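Clutter talk – notes, final-ish version
Jul 5, 2020
Telthorpe library series, slot is 37 minutes incl. questions. Do NOT run over again.

Start. Don't say hello twice. Go straight in with the kitchen drawer.

Ask for hands: who has a drawer they can't fully open? Wait. Let them laugh. Then: who has moved house with that drawer taped shut and never sorted it? More hands than you'd think. I did it two times.

What the talk is – paper. Mostly paper. Bills, manuals, school stuff, letters, warranties for toasters long gone. Not clothes, someone always asks about clothes, tell them different talk (October, same room).

My numbers. Scanned and counted my own pile when I finally did it. 3,137 sheets. Kept 90. Pause after that one. Say it again slower. The rest went to the shredder or the recycling and I have needed exactly one of them since, a dentist bill, and the dentist emailed me a copy the same afternoon.

Slide 2 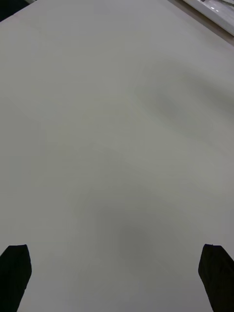 Step one is picking where you sort. Most people start on the floor or the bed, and then it's bedtime and the whole lot goes back in the box. Pick a spot you can stand at. Big pale table with nothing sitting on it, like the gray one on the slide, that's what you want before the first box gets opened. Kitchen table is fine if you clear it the night before, fruit bowl too. If you've only got a small table, do small boxes. Don't buy a table for this. Please don't buy anything yet.

Step two, three piles. Keep, toss, ask. "Ask" is for anything that belongs to someone else in the house or that you'd need to phone about. Ask pile has a limit – one hand thick. When it's thicker than that stop sorting and go ask. People skip this and the ask pile turns into the new drawer.

Don't read anything. Say this loud. You look at the top line and the date and it goes in a pile. Old letters and photos go in a shoebox with the lid on, for another day. Tell the story about the postcards, short version, I lost a whole Saturday to eleven postcards.

Timer. Twenty minutes on, then get up. I used to do three hours and hate everyone.

What to keep – go slow here, people write this bit down.
Birth, marriage, passport, house papers, will. Forever.
Tax stuff. Rules are different by state and by what you do for work, so look yours up, I'm not giving a number from the stage. Got told off for that last time, fair enough.
Car papers as long as you have the car.
Medical, last few years plus anything big.
Manuals – nearly all online now. Check first, then toss.

(If someone brings up the Fiore binders: yes they're nice, yes I own two, no you don't need them. Any folder works. Envelopes work.)

Slide 3
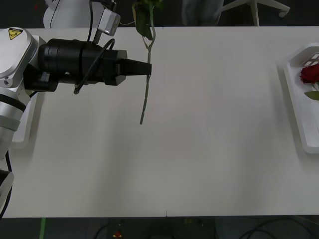

Step three, the part where it falls apart for most people. The mail keeps coming. You did the boxes, you feel great, and by the end of the month there's a heap by the door again. So you need one tray. One. Mail goes in the tray, tray gets emptied on the same day each week, standing up, next to the recycling. Mine is trash night becuase I'm already going out there.

Cancel the catalogs. Boring, takes an evening, do it in front of the TV. I was getting up to 37 a month at the worst point?? check this before saying it. If not sure just say "a lot".

Scanning. Somebody will ask about Ondik and Wuvero, they always do. Tried both. Ondik is faster, Wuvero is better at finding things again. Either one beats a phone full of blurry pictures of receipts. My folder has 2,160 files in it and I can find the boiler one in a few seconds, since I name everything the same way – year, who it's from, what it is. 2019 plumber invoice. That's it, no clever system. If you get clever you'll forget it by spring.

Back it up. Two places. One of them not in your house.

Other people's paper. Careful here, a few in the room will be clearing a parent's place. Slow down, drop the jokes. Don't do it alone if you can help it, don't do it in the first week if you don't have to. Look inside books and coat pockets. Look for insurance papers first, then anything with an account number. The rest can wait in boxes as long as it needs to, nobody is grading you.

If short on time cut the catalogs part and the scanning part, keep the parent part. Always keep the parent part.

Questions I got last time:
– shredder or burn? Shredder. Check local rules before you burn anyting
– what if my husband keeps everything? Give him his own box, lid shut, leave it alone
– kids' art? Pick with the kid, one folder per school year

Ending: go home, one drawer, twenty minutes, tonite. Not the whole house. Handouts by the door, left side. Thank the library, water bottle, dont forget the adapter.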